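Clurkance Student Robotics Project – Call for Participants

The Clurkance team at Parnedside is looking for 2 student operators and 2 student programmers for its room tidying project. Work starts in October and runs through the end of the school year.

Operators drive a two-armed robot through set pickup tasks and log each run. Programmers clean the logs, label grasp errors and maintain the scoring script. The target for the year is 2,000 logged runs – 568 are complete.

Applicants need basic Python and four free hours a week. Prior work with robot arms is useful but not required. Training is given by Forough Soltani (control) and Tamás Bozsik (software).
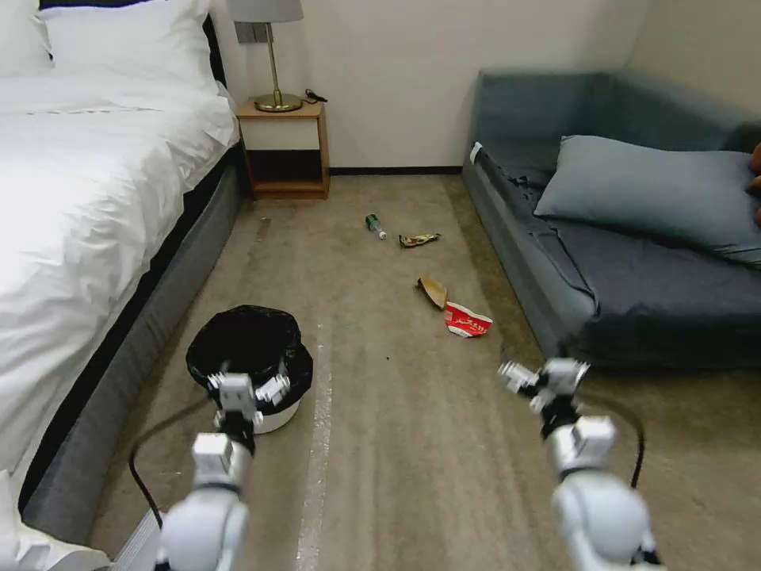
Litter pickup task, bedroom layout, with lined wastebasket by the bed.

To apply, send a one-page letter and a class schedule to Tamás Bozsik at the Chaudhry Lab front desk. State which role you want. Late letters go on the waiting list.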